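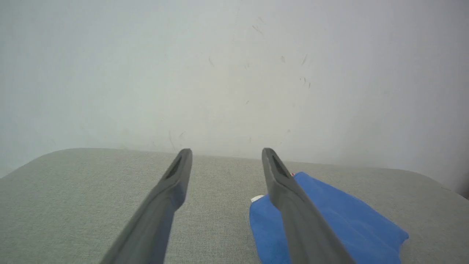

2月 月曜 Ulley作業室
件名:Bredura 畳み台の張地と、化繊シャツの畳み手順

先週の残り。張地はCullia(灰)のまま。芯材はSjöbergの標準品、交換なし。カバー単体の重量を量り直して1,549 g。前回の値は留め具を付けたまま量っていたので破棄する。古い表の数字を参照している人は差し替えること。

室温と湿度は朝の分だけ記入した。昼の欄は空欄のままでよい。加湿器は午前中止めてあった。静電気の出方が午後と違うのはこの影響と思うが、切り分けはしていない。

1. 台の状態

張り替えてから日が浅く、表面の張りはまだ強い。手のひらで押して離すと跡はすぐに戻る。指一本で強く押した場合は戻りが遅い。芯材の仕様から見て妥当な範囲。

奥の角は丸い。この丸みが畳みの基準取りには都合が悪い。裾を台の縁に合わせて直線を出そうとすると、角の手前で基準がなくなる。前の天板は角が立っていたので、裾を縁に当てて引くだけで直線が出た。Culliaの台では縁の中央寄りの直線区間だけを使う。幅の広いシャツだと脇線が丸みの側にはみ出すので、そのときは縁を基準にしない。身頃の中心線を先に決め、そこから左右に振り分ける。

角の丸みを小さくする案も検討したが、張地の引き込みにしわが寄る。前に端材で試したときもそうなった。今回は見送り。

縁に目印を付ける件。チャコで点を打つ方法は、灰色の張地だと見えにくい上に、白い布を置いたときに移る恐れがある。糸印のほうが安全。色は未定。濃い糸なら見えるが、薄手の白物を置くと透けて紛らわしい。

表面の耐摩耗については、摩擦試験2,000回の結果待ち。Culliaの端材を同じロットから切って出してある。試験片の向きを書き忘れたので、結果が届いたら経緯どちらかを先に確認する。届いた表に向きの記載がない場合はやり直し。

2. 滑りについて

化繊のシャツは台の上で滑る。これは天板が硬かったときから言われていたことで、張地にすれば止まるという見込みで替えた。結果としては半分止まった。

止まるもの。綿のTシャツ、タオル、厚手のトレーナー。これらは置いた位置から動かない。片側を折り返しても下の層が付いてこない。綿は逆に止まりすぎることがあり、一度置いてからずらして直そうとすると下の層だけ残って斜めにねじれる。直すなら持ち上げて置き直す。

止まらないもの。薄手の化繊、特に競技用シャツの類。生地そのものが軽く、表面が平滑なので、張地の毛羽にかかるところまで沈まない。片袖を引くと身頃ごと回る。

中間。綿混のポロシャツ。襟の重さで上側だけ安定し、裾は動く。前立てを下にして置くとボタンが当たって少し落ち着くが、張地に跡が付くのでやらない。

湿らせた布で張地を拭いてから置くと滑りは減る。ただし乾くまでの間しか効かず、手順としては採れない。記録だけ残す。

3. 丸まった状態からの立ち上げ

洗濯かごから出した直後を想定し、シャツを丸めたまま台に置いて始める。置き方は投げ置きと置き下ろしの二通り。投げ置きは着地の形が毎回違い、比較にならない。置き下ろしに統一する。

位置は台の左寄り。右を広く空けておけば、広げた身頃がそのまま右に収まる。中央に置くと、広げる途中で右袖が縁から落ち、引き上げるときに裾が回る。左寄りに置いて右へ展開するのが、今のところ一番手戻りが少ない。
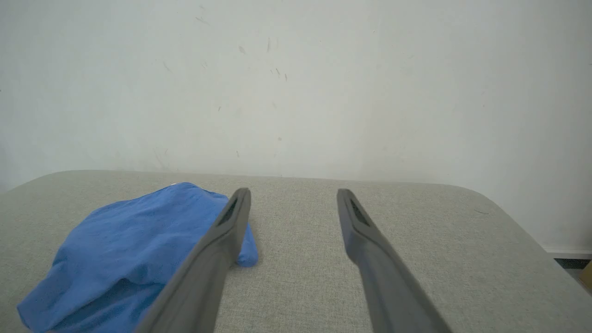

台面左側の青い布。丸まった状態。

丸まりの中からどこを最初につまむかで、その後の手数が変わる。以下、試した順。

a) 最上部をつまんで持ち上げる
どこをつまんだか分からないまま上がる。たいてい身頃の中ほどで、持ち上げると逆V字に垂れる。裾も肩も下にあるため、そこから改めて端を探すことになる。二度手間。速いように見えて速くない。

b) 見えている端をつまむ
端が見えていればこれが最短。裾の縫い代は厚みがあるので手で触れば分かる。袖口も同様。襟ぐりは輪になっているので引っ張ると伸びる。襟は最初の一手には使わない。

c) 全体を軽く押し広げてから端を探す
綿には有効。化繊では押した力で全体が滑り、形はあまりほどけない。広がらずに移動するだけになる。

採用はb)。端が見えていないときだけa)を一回入れ、置き直してから端を探す。a)を続けて二回やるのは禁止にする。二回目以降はねじれが加わって、ほどく手間が増える。

表裏の判定は、丸まっているうちはしない。先週の手順書では最初に表裏を見ることになっていたが、丸まりの外側に裏が出ていても、広げると表が上に来る場合がある。判定は広げ切ってから一回。手順書のこの行を削除し、後ろに移す。

4. 展開

端を一か所確保したら、隣の角を探す。裾なら、裾線に沿って指を滑らせて反対の脇まで行く。途中で離すと化繊は戻る。離さないこと。

袖は後回しでよい。身頃の四隅が決まれば袖はどちらかに出る。袖を先に引くと、肩線を支点に身頃が回る。上の2で書いた回転はほとんどこれ。

引く方向は台面に沿って低く。持ち上げて引くと浮いた部分に空気が入り、下ろすときに位置がずれる。大きく煽って空気で広げるやり方は、広い台なら良いが、奥が壁のこの配置では袖が壁に当たる。壁際での煽りは不可。

台を壁から離せば煽れる。ただし離すと奥側に袖が落ちる。今の配置は落下防止も兼ねているので動かさない。

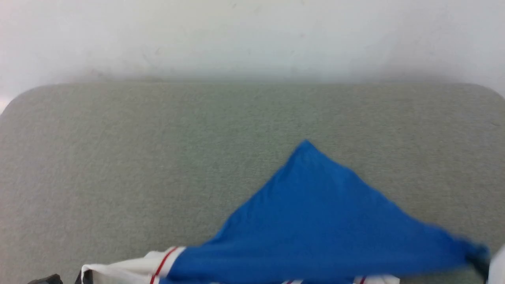

切り替えのある袖は扱いが少し違う。身頃と袖で色が変わるものは、境目が目で追えるので肩の位置決めに使える。袖の付け根にラインが入っていれば、左右のラインの傾きを見比べて身頃の傾きが分かる。定規を当てるほどの精度はないが、畳みには足りる。無地のシャツではこの手が使えず、縫い目を指で探すしかない。

袖付けがラグランかセットインかで境目の角度が違う。手順書に「袖の境目を縦に揃える」と書いてあるのはセットイン前提で、ラグランにそのまま当てはめると袖が余る。ラグランの場合は脇下の点を基準にして縦に折る。境目の線は斜めのまま残ってよい。この注記を追加。

色の見え方について。灰色の台に濃い青は輪郭がはっきり出る。白い袖は照明の加減で台との差が小さくなることがあり、袖口の位置を見落としやすい。台の灰色を濃くする案もあるが、濃くすると今度は紺や黒のシャツが見えなくなる。手持ちの衣類は濃色のほうが多い。Culliaの灰のまま行く。

引きつれの件。一点を強くつまんだまま斜めに引くと、つまんだ角から反対の裾へ張りの線が出る。化繊なら離せば消えるが、そのまま折ると線に沿って折り目が逃げる。折る前に一度すべて手を離し、落ち着くのを待つ。待ち時間は決めない。見て平らならよい。

つまむ量にも触れておく。薄い生地は端をほんの少しだけつまむと抜ける。多くつまむと束になり、離したときに角が丸まって残る。束になった角は手の側面で外へ払って戻す。爪で引き出すと糸を引くことがある。競技用の編地は特に引きやすい。

5. 畳み

仕上がり寸法は棚の仕切りに合わせる。幅は棚の内寸から指の入る余裕を引いた値。型板はBreduraの旧型をそのまま流用した。型板の縁に反りがあり、右下が浮く。使えないほどではない。

順序。
背を上にする。
右脇を型板の縁まで折る。
右袖を身頃の上で下へ折り返す。
左も同様。
裾から半分に折る。
型板を抜く。
もう一度折る。

型板を抜く段階で崩れるのは化繊だけ。抜く方向を裾側から襟側に変えたら崩れが減った。裾側に抜くと、最後に縫い代が型板の縁に引っかかって一緒に出てくる。襟側なら引っかかるものが少ない。ただし襟にタグの厚みがあるシャツは例外で、タグに触れて止まる。このときは少し横に振って抜く。

2回目の折りで上の層がずれる件は未解決。下の層は張地が押さえるが、上の層は化繊どうしが接しているので台の摩擦は関係がない。折る前に上から一度押さえて空気を抜くと多少は収まる。重しを置く方法は手数が増えるので手順には入れず、整理箱に詰める直前の一括処理に回すことも考える。

積むと崩れる問題も同じ理由だと思われる。畳んだ化繊を重ねていくと、途中から斜めに滑る。向きを交互に変えて積むと、襟の厚みが片側に偏らず、いくらか持つ。立てて収納するなら関係ない。棚をやめて引き出しにする話は前からあるが、引き出しの底板がまだ届いていない。

6. 張地の手入れ

化繊を扱った後の台面に細かい糸くずが残る。綿のほうが多いかと思っていたが、量は綿、見つけにくさは化繊。灰色の上に濃い色の繊維が付くと、次に白いシャツを置いたとき裏に移る。白物の前に必ず粘着ローラーをかける。

ローラーは一方向にかける。往復させると張地の毛並みが起き、起きた部分だけ滑りが変わる。これは手で撫でてもすぐ分かる。逆に、滑り止めのつもりでわざと起こす手もあるが、再現性がない。

洗剤を使った清掃は月末。カバーは外せる。外したときに芯材の裏側に折れがないかを見ておく。前回は見ていない。

壁の下のほうに薄い擦れが出ている。台の奥の縁が当たる高さではなさそうで、原因は不明。消しゴムタイプのスポンジは壁紙の艶が変わるので使わない。台を動かす機会に水拭き。

7. 生地の追加発注

Culliaの灰、幅はロールの既定、長さ2,000 mmで見積もりを依頼済み。張り替え一回分と試験片を取って少し余る。色番が前回と同じかどうかは現物で照合する。画面の色は当てにしない。

Sjöbergの芯材は、硬めのグレードを一枚だけ取り寄せて比較したい。沈み込みが減れば型板の浮きも減るはず。綿の止まりは悪くなるかもしれない。両立しなければ現行品に戻す。

8. 手順書の修正箇所(まとめ)

・表裏判定を展開後に移動
・丸まりの置き位置を「中央」から「左寄り」に変更
・最上部からの持ち上げは一回まで
・ラグラン袖の注記を追加
・型板は襟側へ抜く。タグが厚いものは横に振る
・白物の前にローラー、一方向
・壁際では煽らない

9. 次回

糸印の位置決め。縁の直線区間の両端と、台の中心。色は端材に数色縫ってから決める。
綿混ポロの裾のばたつき。襟を先に固定する順と裾を先に固定する順で比較。
長袖はまだ一度もこの台でやっていない。袖の折り返しが型板より長くなるため、三つ折りにするか背中で交差させるか。交差は厚みが中央に集まるので積むときに不利。先に三つ折りから。
加湿器を入れた状態での静電気の確認。昼の欄も今度は埋める。

追記(16時過ぎ)
型板の反りは、伏せて重しを置いて一晩様子を見る。直らなければ新しく切る。厚紙の在庫は棚の下段。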